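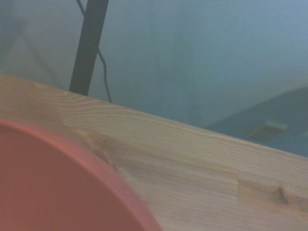
Quick one before work. Finished the Clistier documentary last night, all four parts, and I'm still cross. The bit that got me was the interview tape. Fifteen years old, no solicitor, no parent, and they just keep going at him till he says what they want. 52 hours in the station!

Murali Kotian (his old youth worker) is the best thing in it. Calm, tired, never raises his voice.

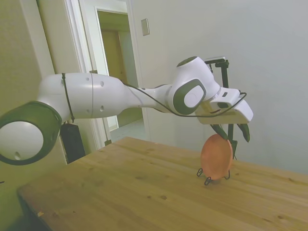

Part three drags a bit. Too much drone footage of Utivton, not enough on the appeal. And I wanted more of Teodoro Lorente, who wrote 40 letters to the court and gets maybe two minutes of screen time. Two! Teh ending is rushed aswell.

Still, watch it. Then write to your MP. Mine hasn't replied since March.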